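Subject: Re: [wendholm-share] The green thing in the shed box

Jaruwan Somboon wrote:

> Does anyone know what the light green plastic thing is in the odds and ends box? Long curved handle, ribbed down the inside. I'd like to throw it out but the last time I threw something out I got 18 emails.

Hi Jaruwan,

It was nine emails, and four of those were Gervasio replying to himself.

I can't name the thing with any authority, but I've had a go at narrowing it down. For those who haven't been to the shed since January, it's the one with the handle that takes up more room than everything else in the box put together.

## What we know

The handle is one long curve of light green plastic with a channel down it and little cross ribs, and there's a small hole or notch up near the rounded tip. At the bottom it widens into a ribbed joint. Near that joint there's a see-through green body with a raised rim, hollow in the middle. My guess is that something used to sit in the hollow. My second guess is that Gervasio has it in his garage.
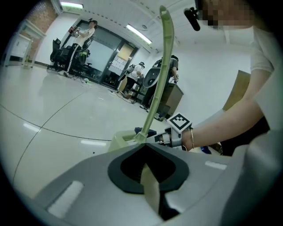

## What I'd suggest

- Leave it on the bench until the next sort-out. If it's yours, come and get it, no questions asked and no judgement offered in writing.
- Milagros, could you check whether it matches anything in the kitchen tub? You have the best eye for orphaned plastic.
- If it's still unclaimed, I'll put it in the recycling, provided the council takes that colour of plastic. I've read all 60 pages of their guide and remain none the wiser.

Please don't start a second box for "possibly green thing related". We have one of those for the blender.

Celeste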